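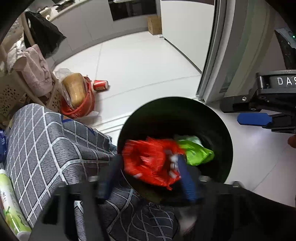

Hand-held grippers at work over a trash bin holding a red and a green plastic bag.

Postus Opens Grulimberg Workshop to Visitors for Household Robotics Day

September | Postus Press Office
2 min read

GRULIMBERG — Postus, a developer of software for household robots, will open its Grulimberg workshop to the public this September. Visitors can watch staff carry out everyday chores with hand-held grippers and try the tools themselves under supervision.

Doors open at 10 a.m. Sessions last 36 minutes and take groups of up to 15 people. Admission is free, but places must be booked through the Postus front desk.

The demonstrations cover ordinary jobs that home robots still find difficult: dealing with household trash, folding towels, putting groceries away and picking things up off the floor. Plastic bags get particular attention. They change shape every time they are touched, and a grip that holds one bag can slip on the next.

Operators work the grippers by hand, and the recordings are used to train the control software Postus is building for its partner Kocsis, which makes arms for domestic use. The training library now holds 906 recorded chores. Postus plans to add recordings made by visitors who agree to take part. Consent forms will be available at the door, and anyone who would prefer to watch is welcome to do so.

In the second half of each session, guests will see a Kocsis arm attempt one of the same chores using the current version of the software. Staff will explain what the arm is doing at each step and will show a few attempts that failed during testing — mostly dropped bags and missed handles.

Hondex, which runs technical courses for adults in the region, will have a table in the entrance hall with information on its evening classes in robot maintenance. Two of the classes begin later in the fall.

The workshop is on one level and has step-free access. Children under 12 must be accompanied by an adult. Long hair should be tied back for the hands-on part, and bags can be left at the front desk. Parking behind the building is limited, and the Grulimberg bus stops across the street.

Members of the press who wish to film should contact the Postus press office before booking.

Related news
Postus and Kocsis extend domestic arm agreement
Hondex adds evening course in robot maintenance
Postus training library passes 900 recorded chores
Grulimberg workshop: directions and opening hours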